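Tableware and serving notes, May issue

The plate order for the Guvo lunch counter is closed. Michalis Politis compared two suppliers, Brandão and Dromow, and the Brandão plate was chosen. The order is for 350 pieces in the salmon pink already used for the side dishes. Invoice total is 1,983, against 2,388 quoted by Dromow for the same quantity.

Selection criteria were rim height, stacking, and how easily a single bun can be set down and picked up again. A shallow plate with a low rim was preferred for the last point. Deep bowls press against the side of a soft bun when it is lifted out and leave a mark on the skin.

Pink plate and pale yellow bun on the white table:

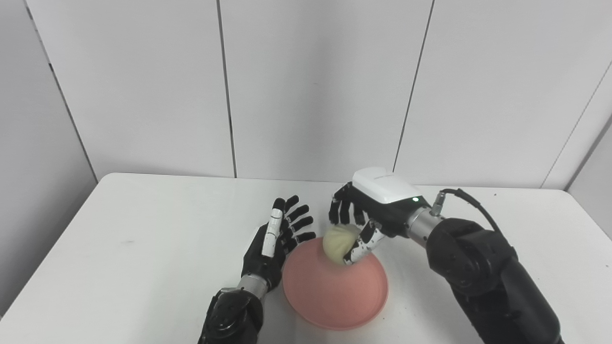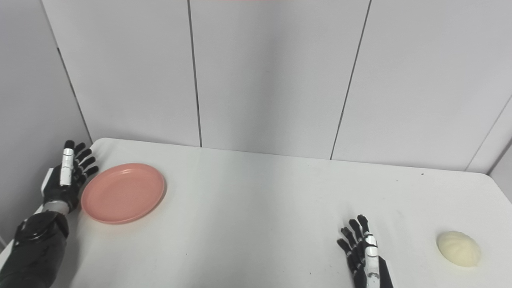

Color was a secondary matter. Pale dough is hard to see on white tableware under the counter lights, and crumbs get missed when plates are cleared. On pink they show. The older white plates will stay in use for soup days and will not be replaced when they chip.

Serving procedure from the delivery date: one bun per plate, placed in the center, no paper liner. Plates are to be dry before use, as moisture softens the underside of the bun. Stack no higher than the shelf lip. Damaged pieces go in the gray bin by the Idon dishwasher and are entered on the breakage sheet the same day.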